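Filed under: Heating & Water, House Notes

Descaling the office kettle, and what hard water does to a heating element

February 25, 2025

I moved the small boiler logs to a spreadsheet last winter, and while I had the file open I added a tab for the kettle. It has been more useful than the boiler tab. Our building is on well water, and the last test strip read 19 grains per gallon of hardness. Most charts stop calling water "hard" and start calling it "very hard" somewhere past ten, so we are well into the upper band.

Hardness is mostly dissolved calcium and magnesium. When the water is heated, the calcium bicarbonate breaks down into calcium carbonate, carbon dioxide and water. The carbonate is much less soluble, so it comes out of solution and sticks to the hottest surface it can find. In a kettle with a concealed element, the hottest surface is the bottom plate. In an older kettle with an exposed coil, it is the coil.

Scale conducts heat poorly compared with steel. The energy still ends up in the water for the most part, but the metal under the scale has to run hotter to push it through. The thermostat or the dry-boil cutout sees that temperature and may trip early. This was the fault Halima Obura reported in our Carell kettle: it clicked off before the water boiled, and clicked off sooner each week. She had already put in a request for a new one. I asked for a few days to try acid first.

I have used three acids for this job.

White vinegar, 5 percent. Cheap and easy to buy. It works slowly and smells for a day. Diluted one to one, it took most of an afternoon on a plate with a thin coat.

Citric acid powder. My usual choice. I use 4 level teaspoons to a quart of water. Bring the water almost to a boil, switch off, add the powder slowly (it fizzes, and it will climb if the scale is heavy), and leave it for 19 minutes. I don't boil it with the acid in. Calcium citrate is less soluble in hot water than in cold, and a long boil can leave a white film that is harder to shift than the scale was.

Sulfamic acid. Sold as a descaler under various names; the one I had was Triso. It is faster than citric and leaves no smell. It is also a stronger acid, so gloves and eye protection, and never on aluminum or galvanized parts. Do not mix any of these with bleach.

The Carell needed two rounds of citric. After the first, the plate was bare in the middle with a ring left at the edge. After the second, the ring wiped off with a cloth. I filled it to the one-quart line, started from 60 degrees Fahrenheit, and timed it to the click. Before: 3:10, with the water at 188. After: 4:25, with the water at 211. The longer time is the correct one, as the kettle now finishes the job.

Rinse three times. Boil a full kettle of plain water and throw it out. If that water tastes sour, do it again.

A few notes on prevention. Emptying the kettle at night helps, mainly by cutting down the number of times the same water gets reheated and concentrated. A jug filter helps if the cartridge is an ion exchange type; plain carbon does very little for hardness. Reginald Dunleavy asked about the clip-on magnets. I ran an Amaral unit on the supply line for 11 weeks and the scale on the plate weighed the same, within the error of my scale — the other kind of scale — as it had in the 11 weeks before. I took it off.

A softener for the whole building has been priced. It would trade calcium for sodium, which suits the boiler and the dishwasher, but Dolores Halvorsen has asked that the drinking tap stay on raw water, and I agree with her. That leaves the kettle where it is, on a monthly dose. The next one is due in March. The citric acid is on the shelf over the sink in the jar with the green lid. It looks exactly like sugar, so I have labeled it on two sides and on the lid.

I still have to look at the coffee maker, which has a narrower water path and no plate I can inspect. If anyone has opened one of the Zornberg models, I would like to know whether the tube behind the pump comes off without cutting the clamp.

Print this post | E-mail this post

Recent posts
- Boiler log, second winter
- Test strips compared with drop kits
- Replacing a faucet cartridge
- Why the dishwasher leaves a film
- Reading a water report 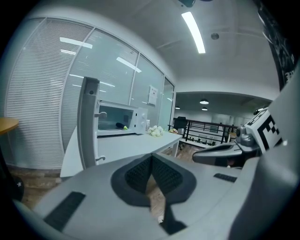
The microwave counter, with the glass partition wall.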